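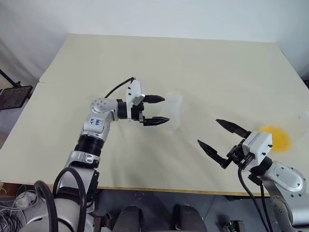 Photo: Marilura / Villanueva

4.2 Joining two table tops

Use this section if you ordered the Tolau table with the extension board.

1. Lay both boards face down on a blanket, long edges touching.
2. Fit the joining plates and turn each screw by hand until it grips.
3. Check that the edges are level, then tighten – start with the middle plate.
4. Turn the table over. This takes two people.

Note: a faint seam between the boards is normal.

Caution: do not use a power driver. Keep the table 90 mm from any radiator.

Spare plates: Sturnon part 982.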